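From the Gretever Bread Club newsletter, October

How to keep bread good until the last slice

Every autumn the same question comes back to our mailbox: what should I do with bread, so that I do not throw half of it away? In Gretever we bake on Saturday morning, and most of our members collect their order before noon. By Tuesday the crust is already hard. This month I want to write down what I have learned in my own kitchen, and what other members have told me at the pickup table.

Why bread gets old

Many people think that old bread is only dry bread. It is a little more complicated. When bread is baked, the starch in the flour takes in water and becomes soft. After baking, the starch slowly becomes firm again, and this happens even if no water leaves the bread. In the refrigerator it goes faster than on the shelf. For this reason I do not recommend the refrigerator for a normal loaf, although my own mother kept bread there all her life and was not willing to discuss it.

The good news is that heat brings much of the softness back. A roll from yesterday, warmed for a few minutes in the oven, can be very near to a fresh one. But you must eat it soon, for it will become hard again when it cools, and the second time it is harder than before.

Rolls and small breads

Small breads get old more quickly than big loaves. They have a lot of crust for their size, and the air reaches the middle sooner. If you order rolls from us, I suggest that you decide on the same day how many you will eat by the evening, and freeze the others. 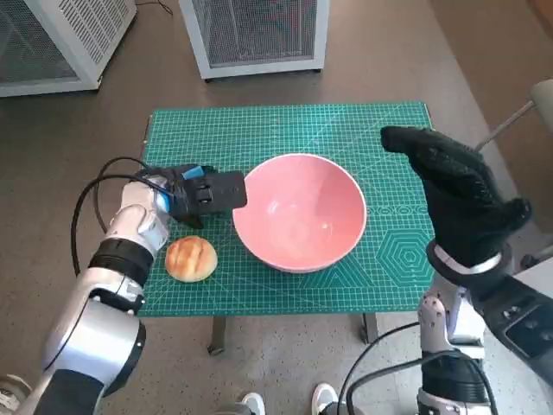 For the freezer, let the rolls become completely cool first. A warm roll in a closed bag makes steam, the steam becomes ice, and the ice makes the crust wet later. Press the air out of the bag as well as you can. I write the month on the bag with a marker, otherwise I find in spring some bread of which I know nothing.

You do not need to defrost a roll before you warm it. Sprinkle it with a little water and put it in the oven at 300 degrees Fahrenheit for ten minutes or a bit more. For soft rolls, cover them loosely with foil. For rolls with a strong crust, leave the foil away.

Bag, box or cloth

Members from the Brunton side of town are strongly in favor of the cloth bag, and those near Uvwood prefer a box with a lid. Both groups have written to me, some of them twice. My opinion is that it depends on the bread.

A sourdough with a thick crust likes cloth or paper. The crust stays pleasant, and you only lose a little at the cut side, which you can put face down on the board. A soft bread made with milk or butter should be in something closed, or it will be dry the next day. Plastic is fine for one or two days, but look often for mold when the weather is warm and humid. If you see mold, please throw away the whole loaf. It is not enough to cut off the green part, for the mold can be deeper in the bread than the eye can see.

Clean your bread box every week with a little vinegar and water, and let it dry with the lid open. I forgot this for one summer and I paid for it with three loaves.

When it is too late for slices

Hard bread without mold is still food. Cut it in cubes for soup, or grate it for crumbs and keep them in a jar. The simplest thing I make is bread pudding. You need 300 grams of old bread, two eggs, half a liter of milk, 100 grams of sugar and some raisins if you like them. Tear the bread into a bowl, pour the milk over it and wait until it is soft. Then mix in the rest and bake it at 350 degrees until the top is brown and the middle does not move anymore. It is good warm, but in our house we prefer it cold for breakfast.

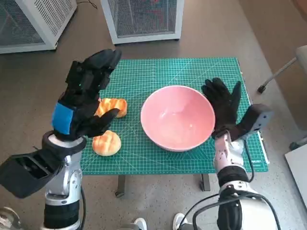

Club notes

We now have 122 members, which is more than our oven can serve on one morning. Starting next month there will be a second bake in the afternoon, and pickup will be open until 5 p.m. Please tell us on the order form which time is better for you.

The rye flour from Irano mill has arrived. It is darker than the one we used before and takes more water, so the rye loaf will be a bit heavier for the first weeks, until we know it better.

Please bring back your paper bags if they are clean. We can use them again for the crumbs.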